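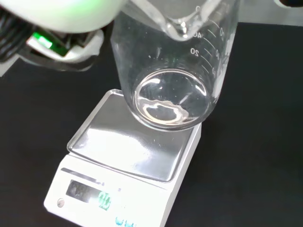

A reader wrote to us after our January issue that a robot does not need lessons for laboratory work, because a good program and a precise motor should be enough. We understand why many people think so. At Ruvinard, where a small team collects examples for a learning system called Jiladero, they thought the same for a long time.

The first arm at Ruvinard followed fixed positions. It worked well until somebody moved the balance two centimetres to the left. Then the whole programme had to be written again. Now the team does it in another way. A person guides the arm through the task, and everything is recorded: the movement of the joints, the opening of the fingers, and the view from the small camera at the wrist. One such recording is called an episode.

The present task sounds simple. A glass beaker must come to the plate of a digital scale and stand there without a knock. For people this is nothing. For a camera, clear glass is a difficult thing, as it takes its look from what is behind it, and polished steel gives back the light of the room.

The plan is 500 episodes for this task. An operator makes 30 in one session and then rests, for tired hands give poor examples. After every 16 episodes the scale is turned or moved a little, so that the system does not learn one place by heart.

Not all recordings are kept. Yilma, the software in which they are checked, shows each one at half speed, and 2 people must agree before it goes into the set. They argue most often about the corrections. If the operator comes down too far to the side, stops, and goes back, is this a mistake or a useful lesson? In the beginning such episodes were thrown away. Today they are kept with a mark, and the team believes the system recovers better with them — the comparison is still going on.

The next task, prepared together with the firm Atov, is pouring to a given weight. The recording forms for it are already printed.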